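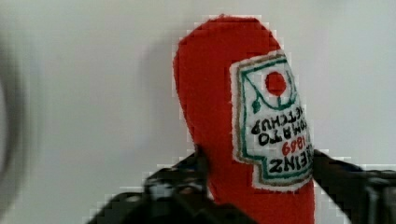
4.2 Checking the Grip

Do this after fitting new fingers to the Bisto gripper, and again every 1000 cycles, whether or not the Bisto seems to be in the mood.

1. Set the Predier controller to Manual. Wait for the steady lamp.

2. Open the fingers fully and place the ketchup bottle between them. Upside down is fine. The gripper cannot read.

3. Close at grip force 4. Both fingers should touch the bottle.

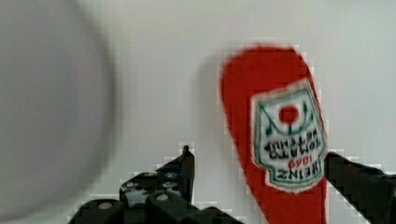
4. Raise the arm at slow speed, hold for up to 126 seconds, and watch for slipping. Find a chair.

5. If the bottle slips, go up one force step and repeat from step 2. After 2 failures, stop and check the finger screws, which you were going to tighten anyway.

Note: Force settings are saved only when you press Store. Pressing it harder does not save them more.

CAUTION: Keep your own fingers clear. Spares are not stocked.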